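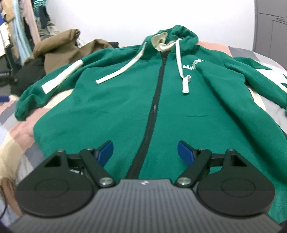
Winter clothing collection

The Cikwood clothes bank opens again in February at the old library on Rallis Road. Last winter we handed out 2,370 items, and children's coats and larger men's sizes ran out first.

We can take coats, jumpers, hooded tops, hats and gloves. Please wash everything, check that zips work and empty the pockets. We can't take duvets, pillows or shoes this time.

Drop bags at the side door between 3 and 7 pm. Sorcha Moncrieff and Kadir Sarıgül will be sorting upstairs, so ring the bell if the door is shut. Bags left outside overnight get damp and have to be thrown away.

If you need clothes yourself, come in during the same hours. You don't need a referral.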